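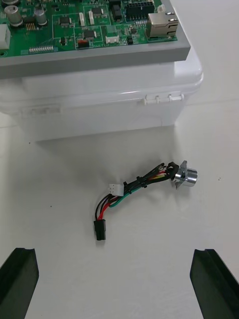 읽는 시간 6분 · 초등 3학년부터

로봇은 전선을 어떻게 꽂을까?
코트데일 어린이 로봇반 이야기 첫 번째

안녕! 오늘은 전선 이야기야. 로봇 하면 팔, 바퀴, 눈 이런 것만 생각하지? 근데 로봇반에서 제일 오래 붙잡고 있는 건 전선이야. 진짜로. 우리 코트데일 로봇반 친구들한테 물어봐도 다 똑같이 대답할걸.

우리 반 이번 과제 이름은 '에라크'. 로봇 팔이 전선을 집어서 초록색 회로판에 꽂는 거야. 말은 쉽다. 사람은 양말 신는 것보다 쉽게 하는데 로봇한테는 엄청 어려운 숙제거든. 왜 그런지 하나씩 볼게. 급하게 쓰는 거라 좀 빠르게 간다!

먼저 낱말 몇 개만.

회로판: 전기가 다니는 길이 그려진 판. 초록색이 많아. 다른 색도 있어.
커넥터: 전선 끝에 달린 머리. 짝이 맞는 자리에만 들어가.
하네스: 전선 여러 개를 한 묶음으로 만든 것. 케이블 타이로 묶기도 해.
그리퍼: 로봇의 손. 손가락이 두 개인 것도 있고 더 많은 것도 있어.

하네스라는 말이 어렵지? 나도 처음엔 그랬어. 그냥 '전선 다발'이라고 불러도 다 알아들어. 검정, 빨강, 초록, 노랑, 이렇게 색이 여러 가지면 어느 줄이 어디로 가는지 찾기가 편해. 색이 다 똑같으면? 으악. 상상만 해도 눈 아프다.

전선은 왜 어려울까

블록은 딱딱해. 집으면 모양이 그대로야. 그래서 로봇이 "아까 거기 있던 블록" 하고 다시 찾기가 쉬워. 전선은 안 그래. 한쪽을 들면 다른 쪽이 휙 돌아가고, 내려놓으면 또 다른 모양으로 구부러져. 똑같이 두 번 놓는 게 거의 안 돼. 국수 한 가닥을 책상에 놓아 봐. 다시 들었다가 놓아 봐. 모양이 달라지지? 바로 그거야.

그래서 우리는 전선 가운데를 잡지 않기로 했어. 커넥터를 잡는 거야. 커넥터는 플라스틱이라 딱딱하니까. 이건 비랴나 크네제비치 선생님이 가르쳐 준 방법인데, 처음에 우리는 다들 전선을 잡으려고 했어. 결과는... 말 안 할래.

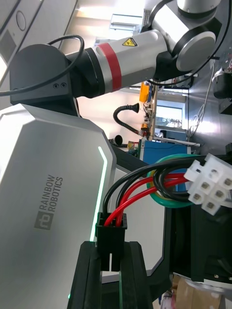
잡는 방법에도 규칙이 있어. 첫째, 너무 세게 잡으면 안 돼. 둘째, 비뚤게 잡아도 안 돼. 커넥터가 기울어져 있으면 구멍 앞에서 아무리 밀어도 안 들어가거든. 검은 손가락 두 개 사이에 까만 커넥터가 똑바로 서 있는 거 보이지? 저렇게 세워서 잡아야 해. 위로 나온 빨간 줄이랑 검은 줄은 휘어져 있어도 괜찮아. 줄은 휘어도 되고, 머리는 똑바로! 우리 반 구호야. 외우기 쉬우라고 만들었어.

그다음은 자리 찾기. 회로판에는 꽂는 데가 많아. 비슷하게 생긴 것도 있고, 바로 옆에 키 큰 부품이 서 있어서 손가락이 부딪힐 수도 있어. 로봇은 손목 쪽에 달린 작은 카메라로 가까이서 봐. 우리가 바늘에 실 꿸 때 얼굴을 가까이 대는 거랑 비슷해.

아피크 쿠 형은 우리 반 도우미야. 형이 내 준 문제 하나. "커넥터가 구멍에 닿았는데 안 들어가. 그럼 로봇은 뭘 해야 할까?"

답이 여러 개 나왔어. 더 세게 민다! (땡. 부러질 수 있음) 포기한다! (그것도 좀...) 살짝 뒤로 뺐다가 조금 옮겨서 다시 해 본다! 이게 맞아. 사람도 어두운 데서 열쇠를 꽂을 때 그렇게 하잖아. 톡톡 대 보면서 찾는 거.
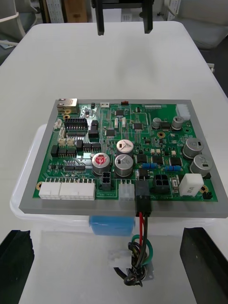
회로판과 전선 다발. 꽂는 자리가 참 많죠?

회로판에 글씨가 적혀 있는 것도 중요해. 부품 이름이나 전기 정보를 적어 두는 거야. 회로판에 'SWITCH'라고 써 있으면 스위치 자리라는 뜻이고, '48V'처럼 숫자에 V가 붙으면 볼트, 그러니까 전기를 미는 힘을 말해. 연습할 때는 전기를 안 넣은 판을 써. 이건 꼭꼭 지켜야 되.

작은 깡통처럼 생긴 부품도 있지? 커패시터라고 해. 전기를 잠깐 담아 두는 통이야. 귀엽게 생겼다고 만지면 안 돼. 전원을 꺼도 전기가 남아 있는 경우가 있거든. 집에서 고장 난 물건 뜯어 보는 것도 절대 혼자 하지 말기.

로봇은 어떻게 연습해?

한 번 해서 되는 게 아니야. 전선 모양을 바꿔 가면서 또 하고 또 하고. 우리 조는 11월부터 시작해서 63번 연습했어. 그중에 끝까지 쏙 들어간 건 거의 30번. 절반도 안 되지만 처음보다 훨씬 나아진거야! 안 된 것도 공책에 다 적어. 기울었음, 줄이 걸렸음, 놓쳤음. 이렇게 적어 두면 다음에 뭘 고칠지 보여.

집에서 해 보기

준비물: 나무젓가락, 굵은 털실, 종이컵, 빨대 조각 하나.
1. 털실 끝에 빨대 조각을 테이프로 붙여. 커넥터 완성.
2. 종이컵 바닥에 빨대보다 아주 조금 큰 구멍을 내. 어른이랑 같이!
3. 컵을 엎어 놓고, 젓가락으로 털실을 잡아서 빨대를 구멍에 넣어 봐.
4. 이번엔 빨대를 잡고 넣어 봐.
5. 한쪽 눈을 감고도 해 봐. 갑자기 어려워질 거야.

3번이랑 4번 중에 어느 쪽이 쉬웠어? 공책에 적어서 로봇반 올 때 가져와.

다음 이야기는 '로봇 손가락은 왜 두 개일까'. 읽고 싶은 거 있으면 게시판에 써 줘. 8살 동생들 질문도 환영!

코트데일 어린이 로봇반, 2021년 2월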